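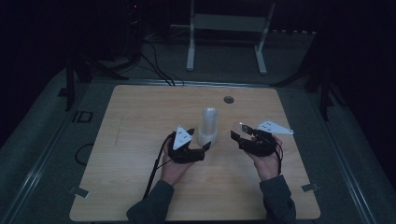 My uncle signed a power of attorney off a website in March and figured the house was handled. It wasn't. A POA stops working the day you die, and the form says so in the fine print on page 7. He did all his paperwork at home, no lawyer, no second reader.

The site (Prundley) sells a "family property bundle" for $123. Two of the forms in it are free from the county. I checked.

Unnur Mikkelsen at the recorder's counter told me they bounce these every week – wrong legal description, no notary block.

Prundley says its forms are "accepted everywhere." Accepted by whom? Still waiting on that answer, 21 days now.

Going back Saturday to read the rest of his folder.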